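Search posts

Elsa Tikkanen
Dec 27, 2022

1/ Every year between the holidays my feed fills up with people getting rid of things. One in, one out. The 50 item desk. The "does it earn its place" test. I've been reading this stuff for a long time and I don't buy most of it. Thread.

2/ Start with the claim that a cleared desk makes you work better. Better than what? Measured how? The post going around this week says 83 percent of people "felt more focused" after a desk purge. Felt. Asked right after they did the purge, by the person selling the purge course.

3/ I went looking for where the 83 came from. The blog cites a newsletter. The newsletter cites a slide. The slide cites the blog. If anybody has the original I'd like to read it, and I mean that.

4/ Then there's the money part. You'll "save 1000 dollars a year" by owning less. I tried to follow the math and it assumes you stop buying things forever. It also skips the things you throw out in July and buy again in the fall. I've bought the same hole punch twice because of advice like this.

5/ My friend Marlene Amaral did the full Flusora program last winter. Paid for the workbook and everything. She got rid of her tape, her spare scissors and a box of envelopes. Guess who came over to my place to wrap a package.

6/ She still says it was worth it, to be fair to her. She liked the quiet weekend and she liked the empty shelf. Fine. Those are real things. I just don't think you need a workbook to have a quiet weekend.

7/ What bugs me most is the war on the junk drawer. Kinnunen has a whole chapter in the home guide calling it "deferred decisions." No. I made the decision. The decision was that the stapler goes in there with the other stuff I use now and then, and I know where it is.

8/ A stapler and a utility knife in the same gray bin is a filing system as far as I'm concerned. Low effort, sure. You open it, you look, you take the thing.

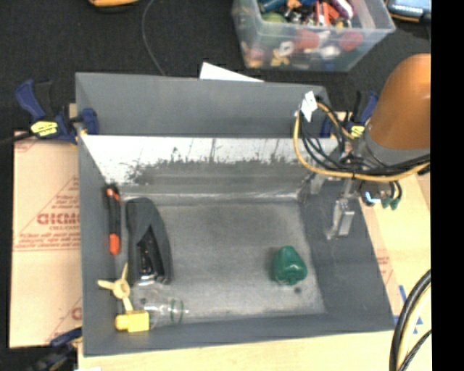

9/ "But you waste so much time searching." Do I? The Udau app wants me to photograph and tag every object I own so I can find them faster. I gave it one evening. I tagged pens. I have never once needed to search for a pen by tag, and I can't think of a day when I would.

10/ Also please look at who's selling the boxes. Mornden puts out a free guide on owning less, and the last page is a coupon for drawer dividers. So the path to fewer things is more things, in beige, sold as a set.

11/ Where I'll give ground: if you can't close the door, or you're paying for storage you never visit, clear it out. My aunt paid for a unit for years and it had a broken treadmill in it. Nothing I'm saying defends the treadmill.

12/ And some people do feel calmer with bare surfaces. I believe them. I get suspicious when "I like it this way" turns into "studies show" somewhere between the first paragraph and the checkout button.

13/ So if you're off work this week and feeling guilty about a drawer – leave it alone for a month. See if it ever costs you anything. Write it down if it does. I'd trust that more than any number in those posts.

14/ Replies are open. Marlene has already texted me to say the scissors were blunt anyway.

Related posts
The planner that plans your planner
Do capsule wardrobes save money? I kept the receipts
Cable boxes, reviewed by someone who doesn't want one
What 3241 unread emails did to my life (nothing)

Contact | © 2022 Elsa Tikkanen | Back to top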